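Stesside Packing Room – Automation Progress Report
Prepared by Virgil Vlad, Operations
Aug 13, 2025

To the program office at Gritura

Where we are

Phase one is finished and phase two is about half finished, and I would have called both of those "nearly done" in the last report. The labeler has been running every shift. The lid press runs when it likes the humidity. The filling arm from Kirkano is still on the plan for December, and the packing room has stopped asking me which December.

What the labeler changed

Labels used to go on by hand, two people at a time, and the job was handed out mostly as a punishment. The machine now does 4,000 a shift and puts them on straight, which has made the older stock look a bit drunk by comparison. The two label seats have moved to filling and checking. No one lost hours. One person lost a favorite chair, and that complaint is still open.

We did see one effect we hadn't planned for. When labels were slow, everybody had a natural pause between batches. The labeler doesn't pause, so for the first month people didn't either, and by midafternoon you could tell. We now stop the line for ten minutes twice a shift. Output dipped for a week and came back.

What the lid press changed

Less than we hoped. It closes a good lid perfectly and a slightly warped lid with great confidence. We logged 876 jams between installation and the end of last month. Sorrentino has replaced the guide rails under warranty and jams are down, but one person still has to stand near it. The original proposal listed that person as a saving. I have taken the line out of the budget sheet.

Filling and sorting

Portioning the wrapped candy into cups is all handwork for now, with a scoop, from the sorted boxes. Kirkano needs to know how our people do it before they can set up the arm, so we have been writing the job down properly for the first time. The written version ran to 30 steps. The crew read it with interest and said they do maybe half of those.

The useful finding is that a good filler tips the cup toward the scoop and slows down near the end of the pour. Our spec had the cup standing upright on the table. Kirkano has agreed to change the grip design, and has asked for two more weeks, which I expected.

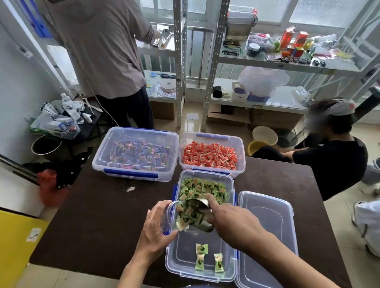

Filling cups by scoop. Sorted boxes at the back of the table.

Training

All 26 people in the packing room have done the basic safety course. Six have gone on to the operator course, and four of those can now clear the lid press without calling me. I miss the calls less than I thought I would.

Still open

Pay grade for trained operators. They are doing more skilled work on the old rate, and they have noticed. I need a decision from your side before the arm arrives.

Floor space for the arm. The drawing assumes a wall that we took out in phase one – revised drawing requested.

The chair.

Next report follows the Kirkano site visit.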